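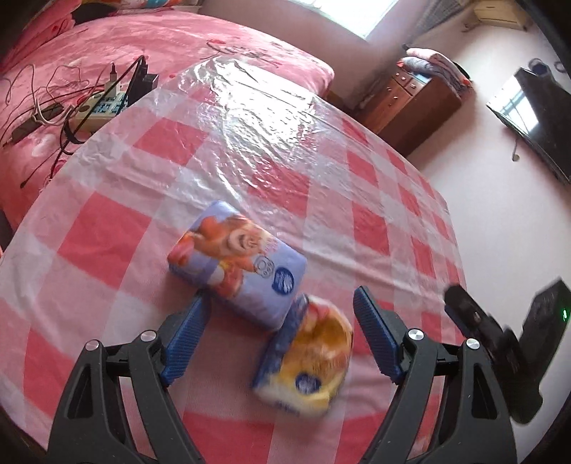 About Tlapale

Tlapale is a small company that teaches machines to pick things up. Leopoldo Tlapale put his own name on the door because the good names were taken, and he has regretted it at every trade fair where he has had to spell it. We work from the second floor of a former dental office in Starnholm, and we still get calls about crowns.

What we do

We record people handling everyday goods with hand-held grippers, and we use those recordings to train robot arms for packing and sorting. Soft packs are our specialty. A box will hold still and behave like a box. A pack of wipes or diapers sags, slides and folds around whatever grabs it, and most robots take this personally.

Much of the recording is done in ordinary rooms. A lab table is flat, gray and evenly lit, and a robot that has only ever seen one will be badly surprised by a checkered tablecloth under clear plastic with the sun on it. So we like tablecloths. We have opinions about tablecloths.

The open day

Every May we open the doors at 10 in the morning and let people try the work themselves. Last time we expected a quiet day and bought 2 boxes of doughnuts. By noon we had signed in 467 visitors, and Faustino Varela had been sent out for more doughnuts twice.

The main attraction is the gripper table. You hold the tool, squeeze, and the blue fingers close on a pack. Then you move the pack somewhere else and put it down. It sounds like nothing, and it is nothing for the first minute. After that people start competing. A retired mail carrier beat our whole staff at stacking and has since been offered a job, which he turned down on the grounds that he is retired.

At the next table Hwa-young Ryu runs the arm demonstration, where a robot attempts the same moves after learning from about 3,000 recorded ones. It is slower than the mail carrier. It also drops things, and the children cheer when it does, so we've stopped apologizing and started leaving more room on the floor.

Who we are

Leopoldo Tlapale started the company and signs the checks.
Hwa-young Ryu looks after the learning software and has the final word on whether a recording is any good.
Gumaro Pacheco builds and repairs the grippers. Please don't tell him it looks like a salad server.
Faustino Varela handles visits, school groups and doughnuts.

Come and see us

We take group visits all year, up to 7 people at a time. Closed shoes, please, and leave the coffee in the hallway. Parking is behind the building, next to the sign with the tooth on it.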